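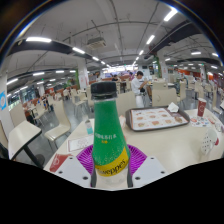
Progress report on the online monitoring of low-sugar drinks
Prepared by Jamico for the Gevenberg food innovation fund
September 14, 2024

The work started in February and we are now past the middle of the contract. In this period we collected product pages from online shops and put them in one database. The database has 1224 products at present. For each one we keep the name, the list of ingredients, the claims on the label, the pack size, the price and the customer score, when the shop shows it.

The checking of ingredient names took more time than we planned. The same sweetener can be written in several ways, also within one shop, and our software read these as different substances. We have corrected this by hand and made a list of 80 names with their variants. The list is attached to the database and the fund may use it freely.

First observations

Steviol glycosides and sucralose appear often together in the flavoured waters. In the iced teas the picture is more mixed, and many recipes still have a part of normal sugar. Claims on vitamins are common in the higher price group. Claims on digestion are still few, but the customers who write reviews of these products write longer texts, and they mention taste more than effect. We would like to look at this better before we say something firm.

Pivow, our partner for the review texts, has delivered the scores for 68 brands. The texts themselves are translated into English, except those from 2 shops which changed their page layout during the summer. Pivow is writing a new tool for these shops and expects to send the missing texts next month.

Deviations from the plan

The comparison with the Lloyd price index is moved to the last period. The licence was signed later than foreseen, and we did not want to begin with incomplete prices. There is no effect on the budget. Travel costs were lower than planned, and we ask the fund to agree that the remaining amount is used for translation.

Next steps

We will finish the chapter on claims, add the missing review texts and start with the price comparison. A draft of the full report will be sent to the fund for comments before it goes to layout. The cost statement for this period is in a separate file.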